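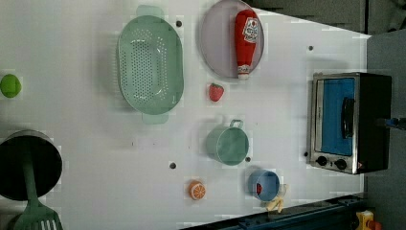 Why does a planner fail on a task that it solved five minutes before?

Most of the time the goal is the same but the start is different. A planner that uses random sampling also gives a different path each time, and some of these paths end in a joint position from which the next step is impossible. So the failure you see in step four was often decided in step two.

I wrote this sentence in my notebook in October and only now I have the time to explain it properly. My name is Daranee Thongdee and I write the planning part of our software, which we call Sestitz. My colleague Retno Subramaniam writes the perception part, Jumance. Between the two there is a small message layer with the name Ji. It was supposed to be temporary. It has been temporary for two years.

The old version of Sestitz planned each step alone. First move to a point before the object, then approach in a straight line, then close the fingers, then retreat. Every step was correct when I tested it by itself. In a full run, the first motion sometimes finished with the wrist turned almost to its limit, and the straight approach had no room left. The log then said "approach: no solution" and I spent many evenings reading the approach code, where there was no mistake at all.

The change I made is simple to describe. Before the arm moves, Sestitz now takes several possible wrist positions for the goal and checks the complete straight line for each one. Only the positions where the whole line is possible are given to the sampler as goals. It costs more computing at the beginning, and I was afraid that it would be too slow. In my test set of 300 starts, the median planning time went from 188 to 319 milliseconds. I can accept this. The number of approach failures went down to 12, and before the change I had stopped writing them down.
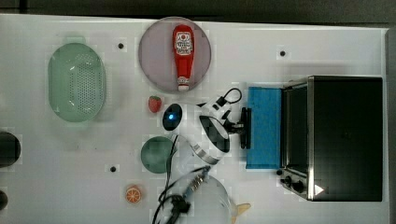
The second problem was the contact. Close to an appliance, the collision checker and the task want opposite things. The checker wants a safe distance from every surface, and the task wants the fingers very near to one of them. My first solution was to turn off the checking for the whole appliance during the last part of the motion. Please do not do this. The elbow is also part of the arm, and the elbow does not know that only the fingers have permission.

Now I keep a table of allowed pairs. Finger and front surface may touch, in the last part only. Forearm and front surface may never touch. The table is a plain text file and Retno can read it without asking me, and she found two wrong lines in the first week.

She also had a good complaint about my side. Jumance sends a box for every object, and with the box it sends a value for how sure it is. I was reading the box and throwing away the value. For a plate this makes little difference. For something with a door made of glass it is important, because the depth values there are poor and the front face can shift from one reading to the next. Sestitz now makes the safe distance bigger when the value is low, and if it is very low, it asks for a new reading before it plans.

What I still do not like is the replay tool. We use Sarance to play back the logs, and it orders the messages by the time they arrived, which is not the time they were made. When Ji is busy, a box can appear after the plan that used it. I lost one whole afternoon to this. Retno wants to add a second time field, and I want to fix the order when the log is written. We have not agreed yet, so for the moment I sort the file by hand with a short script before I open it.

If you want to try the goal check in your own planner, start with only four wrist positions. I started with 36 and could not understand my own plots.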